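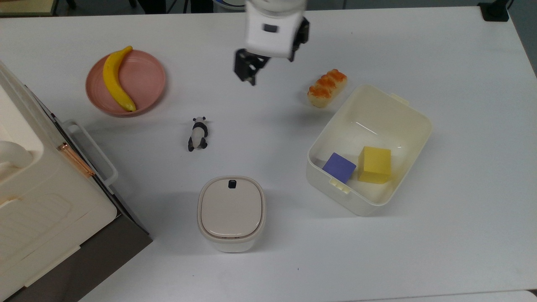

Fereshteh Kermani asked at our May review why we bothered with objects the arm had never been trained on, when it was still missing some of the ones it had. The rest of this report is mostly an answer to her question.

Project title: Grasp selection on a mixed tabletop with and without a second look
Course: Robotics Lab Project, Preltham
Report submitted July 2019

1. What we set out to test

Our arm picks a target from a camera view of the table, plans one approach from above, and closes the gripper. We call this the Solo method. The approach is fixed once the arm starts moving, so an error of a centimeter in the first estimate is still there at the end.

The second method, Nouri, stops the arm a short way above the target, takes another image, and corrects the position before going down. It costs time on every pick. We wanted to know if the correction was worth that time, and for which kinds of objects.

2. Setup

Both methods used the same arm, the same two-finger gripper and the same white table. The objects were toy food, foam cubes, a plate, a small panda figurine and a few larger household items that were left on the table as obstacles. An open plastic container also stayed on the table, and some objects started inside it.

We ran 200 picks, split evenly between the methods. Before each pick one of us rearranged the table by hand while the other reset the software. We did not measure object positions. We tried to make the layouts equally hard for both methods, but this was judged by eye.

A pick was a success if the object left the surface and stayed in the gripper until the arm got back to its start position. Touching an obstacle hard enough to move it was a failure, even if the object was held.

3. Results

Nouri did better overall. Most of the difference came from long objects lying at an angle, such as the banana and the bread roll. Solo often found the middle of these correctly but came down with the fingers turned slightly wrong, and the object rolled away as they closed.

For the foam cubes we saw almost no difference on the open table. Foam gives a little, and a poor grasp usually held anyway. Inside the container the cubes were harder for both methods. When a cube was close to a wall, the gripper hit the rim, and a second image did not help with that.

The panda was the worst object. Its black and white parts were sometimes segmented as 2 separate things, and the arm went for one of them. Nouri sometimes fixed this on the second image and sometimes chose the wrong part again.

4. Problems

We lost two days to a calibration file that was overwritten when Berkay Kocabaş moved the Clurkis planner to a new folder. Picks from those days were thrown out and repeated. Glare from the white table also changed during the afternoon, and we only started closing the blinds partway through the Solo runs. That may have made Solo look a little worse than it is.

5. Next steps

The planner needs a model of the container walls before we test the cubes again. We would also like to rerun the Solo picks with the blinds closed from the start, using the same layouts for both methods and marking the positions on paper under the objects.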